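Can a Robot Tidy Your Room?

A robot can weld a car door or vacuum a floor. Picking up your socks is much harder. Socks are floppy, and they land in a different shape every time you drop them. A machine has to find the sock, work out where to hold it, and close its fingers just enough.

Robots in factories have it easier. The same part arrives in the same place all day long, so the robot can repeat one move 1,000 times. A bedroom or a store shelf changes every hour.

Engineers often start with a very small chore, such as putting things into a tray. You could do it in a few seconds. A robot has to learn where the tray begins and ends. Shiny plastic makes this tricky, as bright spots of light can confuse its camera. 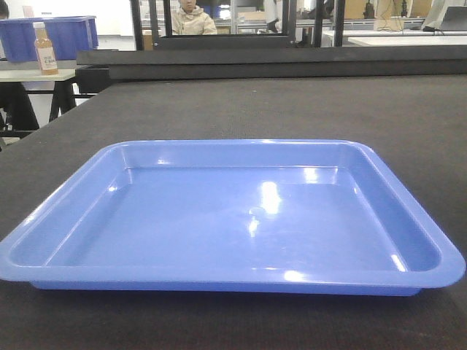 So can they do chores yet?

Some of them, slowly. A robot might put away 32 blocks in a row and then get stuck on a spoon. It may need 60 seconds to fold a towel, and it may have to try again if a corner slips.

Try it yourself

Put on thick mittens and close one eye. Now move 3 coins from a table into a tray. Your fingers can't feel much, and it is hard to judge how far away things are. Many robots have the same two problems.

Words to know

Gripper: the part of a robot that holds things.
Sensor: a part that lets a machine see, feel or measure.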